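Offene Werkstatt Brikby zieht im April in die alte Weberei

Briltstead. Mehr Platz, mehr Licht und endlich eine eigene Holzwerkstatt: Die Offene Werkstatt Brikby eröffnet im April ihre neuen Räume in der ehemaligen Weberei am Kanal. Auf 561 Quadratmetern können Menschen aus Briltstead und Umgebung künftig nähen, drucken, löten, schreinern und reparieren. Am Dienstag der Eröffnungswoche stehen die Türen ab 14 Uhr für alle offen, der Eintritt ist frei.

»Als wir zum ersten Mal durch die leere Halle gegangen sind, hatten wir alle Gänsehaut«, erzählt Sushil Kashyap, Leiter der Offenen Werkstatt. »Diese hohen Fenster, der alte Dielenboden im Obergeschoss – wir haben noch am selben Abend angefangen, Grundrisse zu zeichnen, und bis Mitternacht nicht mehr aufgehört!«

Den Umbau hat das Planungsbüro Tinwood aus Briltstead begleitet. Die gusseisernen Säulen der Weberei blieben erhalten, ebenso das Treppenhaus mit seinem geschwungenen Handlauf. Neu sind die Lüftung, eine barrierefreie Rampe zum Hof und ein Lastenaufzug, der nun auch sperrige Möbelstücke bis vor die Hobelbank bringt. Im Erdgeschoss liegen Holz- und Metallwerkstatt, darüber Textilbereich, Siebdruck und Seminarraum. Die Teeküche hat einen langen Tisch bekommen, an dem auch größere Gruppen Platz finden.

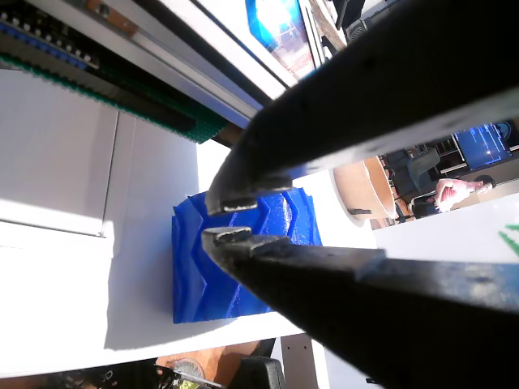
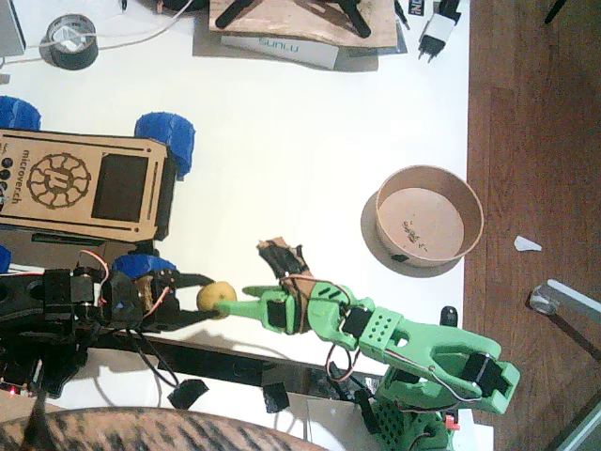 Blick in die Offene Werkstatt Brikby: blaues Objekt mit gefalteter Oberfläche (erstes Bild), kleiner gelber Ball auf weißem Tisch (zweites Bild). Fotos: Offene Werkstatt Brikby

Zum Start gibt es ein dichtes Kursprogramm. Die Reihe »Arroyo« richtet sich an Jugendliche ab zwölf Jahren, die an zwei Nachmittagen im Monat eigene Ideen umsetzen möchten, vom Skateboard bis zur Stehlampe. Für Erwachsene beginnen Einführungen in Polstern, Buchbinden und Fahrradreparatur. Wer eine Maschine selbstständig nutzen will, besucht vorher eine kurze Einweisung und kann danach direkt loslegen.

Besonders freut sich das Team über die Materialbibliothek. Fast 1000 Proben von Holz, Stoff, Papier und Kunststoff lassen sich dort in die Hand nehmen, vergleichen und für Entwürfe ausleihen. Die Schubladenschränke stammen aus dem Kontor der Weberei und wurden in der alten Werkstatt aufgearbeitet. »Man zieht eine Schublade auf und will sofort etwas bauen«, sagt Kashyap.

Anmeldungen zu den Kursen sind ab sofort am Empfang möglich, telefonisch unter der Durchwahl 1511. Am Eröffnungstag gibt es Führungen zu jeder vollen Stunde, die letzte beginnt um 19 Uhr. Kinder können im Hof Taschen bedrucken; wer mag, bringt dafür einen eigenen Stoffbeutel mit.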